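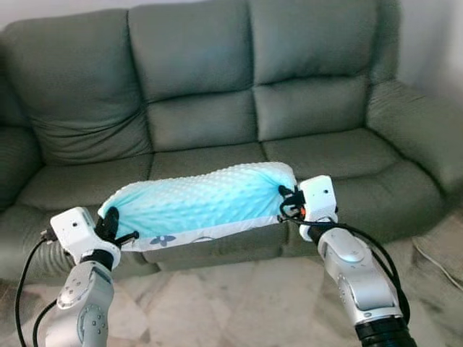 # The Long Couch

The couch came with the house in Nerkanby. It was in the listing, on a line by itself: *gray-green recliner, seats three, stays.* My sister said that meant it wouldn't fit through the door. She was right. I measured the door twice the week we moved in, and then I measured the couch, and then I put the tape away.

By August we had stopped talking about getting rid of it. The middle seat sagged a little and the left back cushion had gone to wrinkles, the way a face does on the side a person sleeps on. I took the right end. My sister took the left. The middle belonged to the pillow.

The pillow was our mother's doing. She made it from what was left of a crib blanket, light blue with the little raised dots, and she ran a strip of white along one edge, with small flowers on it, when the blue gave out. It was meant for a baby. The baby was my nephew, who was now six and lived mostly with his father in Dullside, and he had left it behind on purpose.

"It's for the couch," he told us. "The couch doesn't have one."

So every night before bed one of us straightened it. You took it by both ends, gave it a shake, and set it down in the middle with the flowers at the bottom. If you did it wrong he would know, even over the phone. He would ask which way the flowers were.

"Bottom," I'd say.

"Okay," he'd say, and then he would talk about something else.

In September my sister got the job at Trundska. It paid $700 more a month and it was 2 hours north, and there was no use in driving it both ways. She packed her room in an afternoon. I carried boxes to the car and she carried the lamp, because she didn't trust me with the lamp.

When the car was full she came back in and sat down on her end. I sat on mine. The footrests on that couch go out with a bang, and we both put them out and looked at our shoes.

"You could take the pillow," I said.

"He said it was for the couch."

"He was four when he said it."

She picked it up and held it on her lap for a while, rubbing the dots with her thumb. It bunched up at the ends and she pulled it flat again. I thought she would take it. I had already decided not to mind.

"You'd just sit here with nothing in the middle," she said.

She got up, took it by the corners, and put it back. She stood there and looked at it - then she leaned over and turned it around, so the flowers were at the bottom.

The phone rang at seven, after she had gone. I told him she was still on the road. He asked me about the flowers, and I told him.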